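November 13, 2020

1/ Since August I am learning to arrange dried flowers. No teacher, only one old library book and a lot of broken stems. I write here what I have learned, maybe it is useful for somebody.

2/ First lesson: the vase matters more than I thought. I like a round body with a narrow neck, in matt white. In a wide vase the stems all fall to one side and you need a whole field to fill it.

3/ Hold the bunch together low on the stems and bring it over the opening before you let it go down. If you put the twigs in one by one, the last ones will break the first ones.

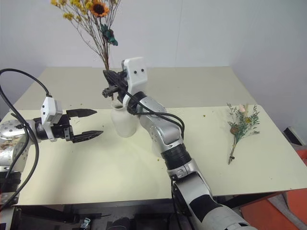 4/ For the colour, I prefer one big flower and many small ones. A sunflower shape in orange-yellow, with little yellow clusters higher up, is cheerful in a dark month. Something dark teal under it makes the yellow stronger.

5/ Pink I keep for a second, smaller bunch with feathery green. Together with the orange it looked wrong to me. My sister does not agree.

6/ Crumbs on the table are normal. I use a soft brush, a wet cloth only makes them stick.

7/ My flowers are from the market in Diltholm, 13 for a big bunch. The shop in Mestberg asks 33 and the stems are shorter!

8/ Next I want to try lavender. Does it lose everything when you touch it? Please tell me before I buy.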